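Home
Notebook
Sessions
Gear
Contact

Search the notebook
Go

June 10, 2022

Back on the Rasness album mixes, which I'd promised myself I would leave alone until my ears had forgotten them a little, and of course I lasted hardly any time at all. Started with track five, the slow one with the pump organ. I love this song! The organ was still swallowing the vocal every time the chorus came round, so I pulled it down a touch at 455 Hz (a gentle, wide dip) and the voice stepped forward without my having to push the fader. Wrote the setting on the recall sheet, in ink this time, Gifty.

Gifty Kwofie thinks the first verse ought to be drier, and I went back and forth on it for far too long before coming round to her side. The plate reverb is lovely but it makes the words sound as if they're being sung from the next house over, and this is such a close, kitchen-table sort of lyric. Kept the plate from the second verse on. Tempo map says 78, though the band drifts ahead of it in the bridge and I've left that be. 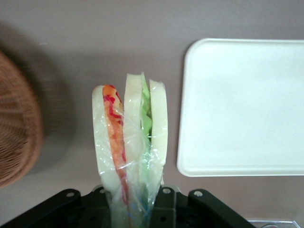 Sandwich in plastic wrap, cut side up.

Afternoon went to the Kadesell song, a completely different animal at 98 bpm with all those handclaps. I tried the claps through the Vandach compressor, fast attack, and they turned to cardboard, so I slowed the attack right down and liked them again. The left channel on the Vandach still crackles when you turn the input knob. Please don't spray it, I'd like to open it up properly first.

Still to do: print the instrumental of track five, ask Lazaridis whether they want the count-in left on the single, find the good string take from December (I'm nearly sure it's on the older drive, in the folder with the misspelled name). Second verse harmony is a hair sharp on "river" and I've decided I like it.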